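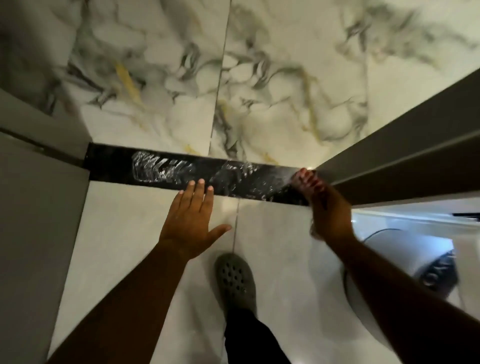

How does marble get its stripes?

Have you ever looked really closely at a piece of marble? Some pieces have swirls like cream stirred into coffee, and some have lines that zigzag about like lightning. Every single piece is different, and the story behind those patterns starts at the bottom of the sea!

Step one: lots and lots of shells

Millions of years ago, warm, shallow seas were full of tiny creatures with shells. When they died, their shells sank and piled up on the seabed. More shells landed on top, and more on top of those, until the bottom layers were squashed so hard that they stuck together and became a rock called limestone. If you find a lump of limestone on a beach or a hillside, have a good look — you might spot a fossil in it.

Step two: squash it and bake it

The outside of our planet is made of giant pieces called plates, and they move very, very slowly. Sometimes two of them push into each other and limestone gets dragged deep underground, where it is fantastically hot and the weight of all that rock above presses down on it. The limestone doesn't melt. It stays solid, but the tiny grains inside it grow into new crystals that lock together like a jigsaw. Now it's marble! Scientists call a rock that has been changed like this a metamorphic rock. (Metamorphosis is the word for a caterpillar turning into a butterfly, too.)

So where do the colours come from?

Perfectly pure marble is white. But the old seabed was a messy place, with mud, sand and bits of dead plants and animals mixed in with the shells. Carbon from living things can turn marble grey or black. Iron can make it yellow, brown or even pink, a bit like rust. And when the hot rock bends and folds, all those muddy layers get bent and folded with it. That's how you get swirls!

Try it yourself

Take two lumps of modelling clay, one white and one grey. Roll each one flat and put the grey on top of the white. Fold it in half, squash it, twist it, then fold it again. Four or five folds is plenty, or it all goes one colour. Ask a grown-up to slice it down the middle with a table knife and see what's inside!

Words to know

Fossil: the remains or traces of something that lived long ago.
Quarry: a place where stone is cut out of the ground.
Vein: a stripe of a different colour running through a rock.

Written by Rocío Chambi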